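Slide 6. Root vegetable prep: dry brushing before weighing
Speaker: Iqra Farooqui, Evavden test kitchen

Timing: 2 minutes on this slide. Move on even if there are questions.

Start with the problem. Soil weight goes into the purchase figures as if it were food. In the January trial at the Fondwood site we logged taro by the 1000 g lot, before and after brushing. The largest single difference was 18 g.

Procedure as written in the handout: brush dry, over a plate, one root at a time. Strokes follow the length of the root, then go across the rings. No water at this stage, as it changes the reading. 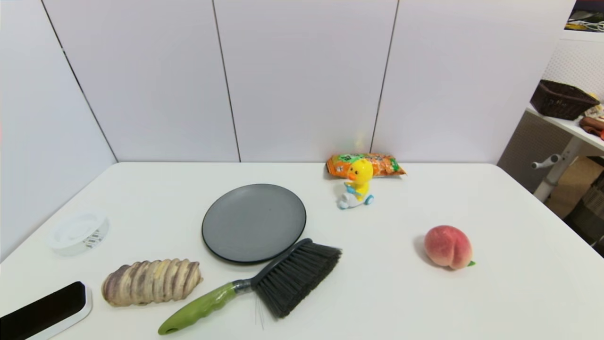 Taro root and hand brush, with a dark gray plate for catching soil.

Point to the skin. The ridges on taro are rough and scaly, and soil packs in behind them. A soft cloth skips over the low parts. Stiff bristles reach them.

Mention brush wear. Stray bristles end up in the waste plate and get weighed with the soil. Pull any that hang free before starting. The Dogar kitchen replaces its brushes after 250 roots; we have no data of our own on this yet.

Peaches: different method, slide 9. Do not use this brush on soft fruit.

If asked about peeling losses, refer to the Rultness sheet at the back of the handout. Those numbers were taken on brushed roots only.

Next slide: recording form, columns A to D.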